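Consumer Claims, Session 7: What counts as evidence?
Tutor: Nele Lindemann

Read the Cimano leaflet before class. Bring doubts.
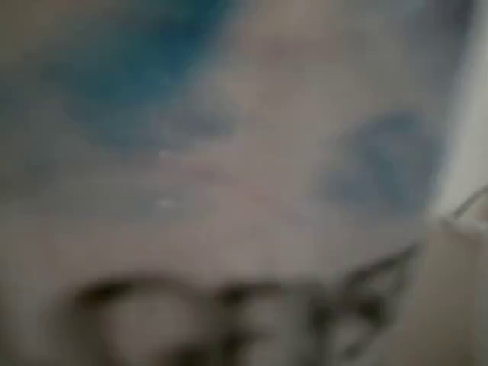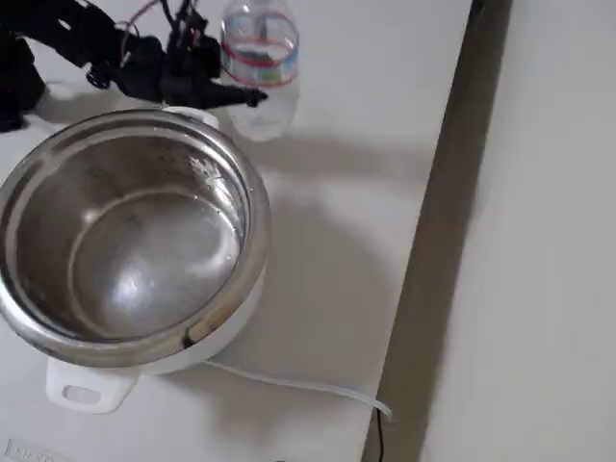

Advertisers like the word "proven", and I'd ask you to distrust it. Cimano says 954 buyers were "satisfied", but never says how many were asked. A brown mark on a steel rim, like the one on the rice cooker, can't tell you whether a pot is badly made either. Esben Eskildsen's reply (handout 9) is kinder to Cimano than I am. Half a page on it, due in June.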